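30/9/20, cahier d'atelier, suite du canot

Bon, le gros du vernis est derrière moi, il reste les bordés à reprendre sous la flottaison, et c'est là que je voulais en venir depuis juillet sans jamais trouver l'après-midi qu'il fallait.

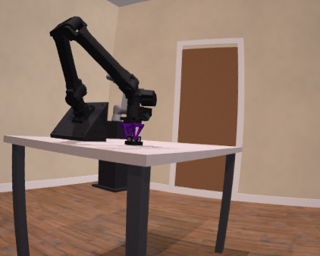 ## Bordés, côté bâbord

J'ai gratté toute la longueur du galbord (467 cm au ruban, je le note une bonne fois, je le remesure à chaque hiver !) et trouvé 3 rivets qui tournent sous le doigt. Le bois autour est sain, quel soulagement. Je les change quand même, avec les cuivres de chez Tuvier, un peu plus longs que les anciens, donc à recouper avant de mater.

## Mastic

Essayé le Jostden sur une chute : il s'étale bien, presque trop, et au bout de 30 minutes on peut encore le reprendre au couteau. Celui de Prarnton tirait plus vite et me laissait des bourrelets (vous vous souvenez sûrement de l'étrave, je n'y reviens pas). Je garde donc le Jostden pour les coutures basses.

## À faire

- percer à neuf les trous douteux, foret bien affûté
- repasser commande de rondelles, il m'en reste 23
- rendre le grand serre-joint, avec mes excuses pour la colle
- ne pas toucher au tableau arrière avant d'avoir fini la quille, même s'il me fait de l'œil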